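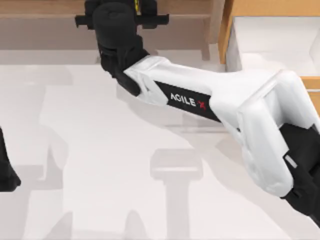 Simulated arm over a white tabletop, wooden cabinet at right. AgileX logo on the forearm.

1/ People keep asking me if a robot can put the dishes away yet. I've spent since January on that question in simulation, so I'm going to write down where it stands. Long thread, no sales pitch.

2/ The setup is two arms, one table, a ledge along the back and a cabinet. The chore is to take a cup off the table and put it in the cabinet without hitting anything. A kid can do it. We call the task set Draltum, mostly so the folders have a name.

3/ We ran 1450 attempts on the plain version, with one cup that always starts in the same spot. It works nearly every time. This is also the version you see in most demo videos, and it tells you very little about a kitchen.

4/ Then we moved the cup. Same cup, anywhere the arm can reach. Success dropped to a bit over half. Most of the misses were at the back, where the wrist has to come down next to the ledge and there isn't much room for it.

5/ The wrist is the part I'd point people to. Everyone looks at the fingers. But the wrist and the bracket on it are wide, and they have to fit wherever the fingers go. My own wrist is narrower than my hand. On this arm it's the other way around.

6/ Cabinets are worse than tables. On a table you come from above. In a cabinet you come from the front, and the shelf over your hand is in the way. Amarachi Adeyemi rewrote our approach path four times. The fourth one is okay.

7/ Somebody will ask why we don't use real arms. We do, later. In sim I can run 200 attempts over lunch and a broken cup costs nothing. The trade is that simulated friction is a guess. Wet glass is a bad guess.

8/ On the shop-floor side, my cousin Suleiman Nwosu works at Poleck, where they pack small parts. They have one arm moving trays from a belt to a rack. It has done that job for two years and does it well. The trays are all the same and the rack is bolted down.

9/ He says they tried the same arm on returns, where every box is different, and took it off again after 40 days. People do returns now. I think that's a fair picture of the whole field.

10/ So, chore by chore, my opinion as of 23 Apr 2025:
Moving identical things between fixed places: yes.
Clearing a table of mixed dishes: sometimes, slowly.
Loading a dishwasher someone else half loaded: no.
Folding a fitted sheet: no. I can't do it either.

11/ Speed matters more than people admit. Our best run at five cups into the cabinet takes over six minutes. I timed myself at home and it took 14 seconds, with a phone in the other hand.

12/ Carmela Longo asked if two arms make it twice as fast. Not so far. Half our planning time goes to keeping them from running into each other. Where the second arm helps is holding a door.

13/ Would I buy one for my house today? No. Would I put one on a tray line? Yes, if the trays never change and someone on shift knows how to restart it.

14/ Next up is cabinet doors that don't stay open by themselves. Mine at home swings shut, so I measured the hinge and copied it in. First results are bad. I'll post the numbers when the batch is done.

Yakubu Nwosu

Recent from this author
Why the drawer test took all winter
Restodeo's towel folder, watched at normal speed
Two arms, one door: notes on collisions
What a tray line needs before you add a robot
Reply to Uchenna Garba on simulated friction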